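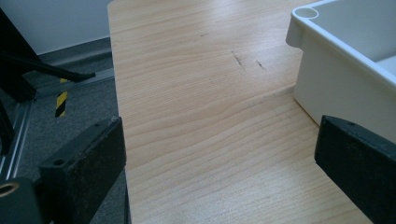 How long does it take to set up a pen-pal exchange between two kindergarten classes?
Plan on up to five weeks from the first email to the first envelope. Most of that time goes to parent permission forms and agreeing on dates with the other teacher.

These steps are the ones we use at Natdale Kindergarten with our partner class in Wustine.

Step 1. Find a partner class
Ask your district office first, then try the Stomard exchange list, where teachers post the age of their group and the languages they speak. Look for a class close to yours in size. We have 24 children and our partner class has the same number, so each child gets one pen pal.

Step 2. Agree on the basics
Write to the other teacher and settle these points before you tell the children:
How many letters each class will send
The month of the first mailing (we start in October)
Whether photos of children are allowed
Who opens the package, and when

Step 3. Send the permission form home
Keep it to one page. Say that only first names will be used and that all mail goes to the school address. Put a return date on it and send a reminder two days before.

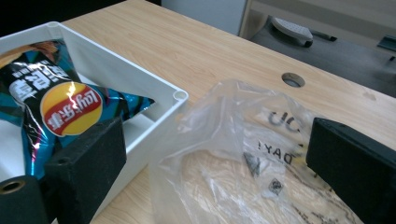 If a family says no, the child can still take part by drawing something for the whole partner class, with no name on it.

Step 4. Make the first letter
Five-year-olds mostly can't write a letter, so have each child draw a picture and dictate one sentence to you. Write it down the way they say it. Good starters are "At home I like to" and "My favorite game is." Do four or five children a day during free play.

Step 5. Mail it as one package
Put everything in a single padded envelope with a class list on top. Weigh it at the post office and ask for a customs form if it is going abroad. Our address label reads Natdale Kindergarten, Box 3263, and we write it on the inside too.

Step 6. Open the reply together
Do this at morning circle, around 9:30, when everyone has arrived. Read each sentence aloud, then hang the drawings at child height. Mark both towns on a map and leave it up all year.

If the reply is late, wait two weeks and send the teacher a short note. Our second package to Wustine took most of November to get there.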